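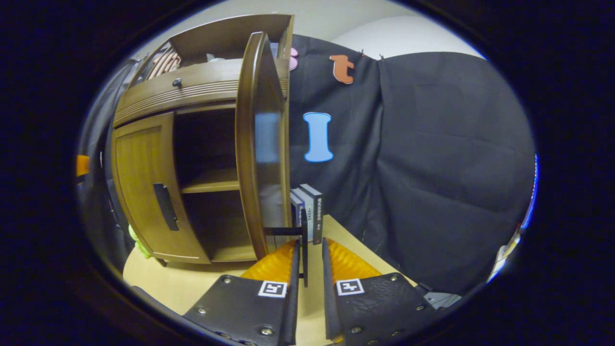 5 min read

I have been told four times since October that my furniture is hungry.

The first time was at a home show in Stelton, where a man in an apron rubbed something on a board and asked me when I had last fed my wood. I said never. He looked at me the way a dentist does. Then came an ad, then another ad, then my own sister-in-law, who had bought a bottle of the stuff and wanted to know if I was interested in going halves on the second one.

The stuff is called Suvarna. It's a wood oil, or a wood oil and wax blend, or a "nourishing elixir," depending on which part of the label you read. It costs $30 a bottle. The bottle is pretty small. According to the label it "replaces the natural oils that wood loses over time" and "lets the grain breathe again."

I don't believe either of those things, and I've spent more evenings than I'd like to admit trying to work out why so many people do.

Start with the natural oils. Some woods have oil in them. Teak does, rosewood does. Most of what people have in their homes is oak, maple, pine, birch, cherry or walnut, or a thin skin of one of those over something cheaper, and those don't have any oil to speak of. They never did. You can't replace what wasn't there. What wood does lose and take back is water, out of the air, all year long, and a wipe of oil across the front of a drawer doesn't do much about that. If your doors stick in August and rattle in February, that's humidity. A humidifier costs about the same as a bottle and a half of Suvarna and will also help your nose.

Then there's breathing. I asked about this at the home show. I said, breathing what? The man in the apron said it was more of a figure of speech. Fine, but it's printed on the label in bigger type than the ingredients.

The part that really bothers me is simpler than that. Almost any piece of furniture made in a factory in my lifetime has a finish on it. Lacquer, varnish, polyurethane, something clear and hard. The finish is there to keep things from getting into the wood. So when you wipe oil on top of it, where does the oil go? Mostly nowhere. It sits there and looks shiny until it gets dusty or you wipe it off on your sleeve. Then it looks dull again, and you decide the wood must have been thirsty.

I'll be fair and say that the shine is real. Put oil on a scratched surface and the scratches fill in and stop catching the light. It does look better. So does a wet rock. My complaint is with the story, and with the price, and with the fact that the story has you doing it again every month.

I went and read the reviews. There are 3742 of them on the company's own site, and no, I didn't read all of them, but I read enough to notice a few things. Nearly everyone writes on the day they used it. "Just finished my dining table and WOW." I would also say wow on the first day. I could find very few people who came back after six months to say how things were going, and one of those was asking how to get the sticky feeling off. The reply from the company was that she should apply a second coat.

There's also the before and after problem. The before is always shot at night with a yellow bulb overhead and the after is by a window. I'm not accusing anybody of anything. I'm saying that if you moved my kitchen table to a window it would look better too, and I could keep my thirty dollars.

The other claim going around is that this is an old recipe. The Suvarna site says the method goes back 200 years. Whose method? It doesn't say. From where? There's a drawing of a mountain. People did use oils and waxes on furniture a long time ago, linseed and beeswax mostly, and they used them as the finish, on bare wood, since they didn't have a spray booth. That is a perfectly good thing to do and I have done it to a cutting board. It tells you nothing about whether to smear a blend on top of a lacquered dresser from a chain store.

My sister-in-law's position is that it can't hurt. I'm not so sure about that. Oil holds dust. It builds up in corners and around handles, and after enough coats you have a brown gunk that I have personally scraped out with a toothpick. Some polishes have silicone in them too, and anyone who has tried to refinish a piece that's been wiped with silicone for years will tell you about it at length, with swearing. Does Suvarna have silicone? I wrote and asked. I got a nice email back saying that the formula is proprietary and that they appreciate my passion for wood.

I don't have a passion for wood. I have a cabinet and some chairs.

For the sake of argument I did try a small test. I borrowed her bottle and did one half of an old side table, and I did the other half with a cheap paste wax called Trulard that I've had in the garage since before we moved. I left the thing in the hall and didn't tell anybody which half was which. After three weeks my husband said the left side looked "maybe a bit greasier." Left was Suvarna. One table and one husband isn't science, I know. It's still one more blind test than I could find on their website.

What do I do instead? A damp cloth, well wrung out, then a dry one. Coasters. I keep things out of direct sun if I can. If a piece has a real wax finish I wax it when it looks like it needs it, maybe once a year, maybe not. My mother's dresser has been treated this way for as long as I can remember and hasn't asked for food.

If you've got bare or truly oiled wood, ignore most of this, oil it, plain mineral oil or a proper hardening oil from the hardware store. And please don't ball up the rags afterward if it's the linseed kind. Lay them flat outside to dry. That's a real hazard and it's funny how it gets less space on the packaging than the mountain.

Next I want to look at the Rurkov microfiber mitts, which are supposed to pull dust in by "static memory." I have one on order. I have some doubts.

Contact | Copyright, all rights reserved | Back to top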